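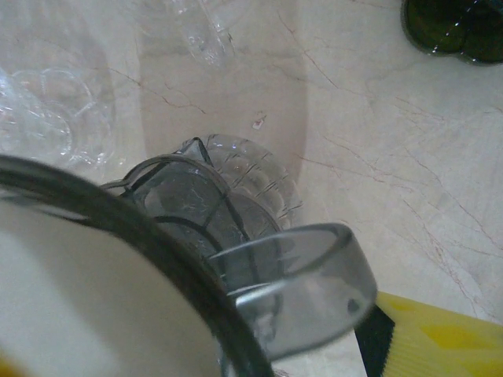

Tomos Penry replied first, stating that glass and plastic should be separated before any decision is made about shelves. His full response is given further down the page.

Husholm Kitchen Forum
Storage and Tableware
Storing mixed drinkware in a shared kitchen

Posted by loltwood_house

Our residence maintains a shared kitchen for 30 people, with one cupboard assigned to drinkware. The contents have accumulated over a long period and no longer match. They include faceted drinking glasses, gray-tinted plastic cups, a supply of paper cups, and a number of smaller translucent pieces for which no clear purpose has been recorded.

At present, residents place one item inside another wherever it fits. A plastic cup inside a glass is common. In November two glasses became wedged together and had to be discarded after one of them cracked. The house office has asked me to prepare a written arrangement for the cupboard, and I would be grateful for guidance on the following points. Which items may be stacked safely? Should glasses be stored with the rim up or down? Is it reasonable to keep paper cups in the same cupboard?

The cupboard is a Fadero unit with fixed shelves. Replacement of the unit is not under consideration this year. 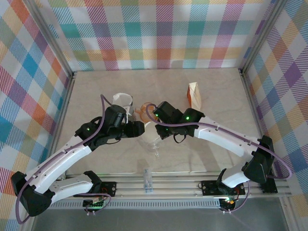
Photo: Loltwood House / Husholm Kitchen Forum

Tomos Penry

I would recommend that all drinkware be taken out and sorted by material before it is returned to the cupboard. Glass goes with glass and plastic with plastic. Paper cups are best kept in their sleeve on a separate shelf, away from the sink.

Drinking glasses should not be nested unless the manufacturer describes them as stackable. The outer glass takes pressure at the rim, and the rim is the part most likely to chip. A faceted pattern does not indicate that a glass is suitable for stacking. Residents sometimes assume otherwise when the pattern gives a good grip.

Tinted plastic cups of one size may be stacked. Please ensure that they are fully dry. Cups stacked while damp hold moisture between the walls and are difficult to pull apart. Should two cups become stuck, stand the lower one in warm water for 10 minutes and then turn the upper one gently. Do not use this method on glass that already shows a crack.

On the matter of rims, either position is acceptable in a closed cupboard. I prefer rim up for thin glass and rim down where shelves are open to dust — provided the shelf itself is wiped regularly.

skyrme_facilities

We use labels on the shelf edge. Seven labels were sufficient for our kitchen. It is advisable to measure the shelf height first, as ours allowed only 300 mm and the tall stacks did not fit.

pantry_desk_2

Throw out the odd pieces. If a lid or insert has no matching cup, it only takes up room.

loltwood_house

Thank you for these replies. The sorting by material will be adopted. The unmatched pieces will be placed in a box on the lower shelf until the end of term, so that residents may claim them, and labels will be ordered for the shelf edges. I would still welcome advice on removing cloudy marks from tinted plastic, which the dishwasher appears to make worse.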